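Skusden ferry case

The Skusden ferry case was a criminal trial arising from the sinking of the passenger ferry Givon on the Brunik crossing. The vessel's master, Delali Eshun, was convicted of negligent navigation and of carrying passengers above the permitted number.

Background

The Givon was licensed to carry 91 people between Skusden and Abubakari. It left Skusden after dark on Sun 13 September with more than that number on board, and struck a sandbar near the far bank. Three passengers died.

Trial

The case was heard at Skusden without a jury. The prosecution relied on the ticket book and on evidence from the deckhand, Adjoa Ametepe, who said she had told the master that the boat was sitting too low. Eshun admitted the overloading but argued that the channel markers were unlit. The court file ran to 1,621 pages.

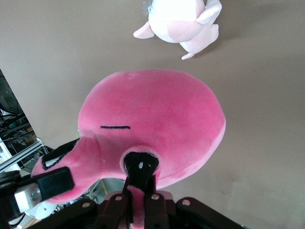

Eshun was sentenced to three years' imprisonment on the navigation charge and two years for the overloading, to be served together. The owners were fined separately.

Appeal

An appeal against sentence was dismissed the following August. The judges accepted that the markers had been out of order but held that the master knew this before leaving. Night sailings on the crossing were later withdrawn.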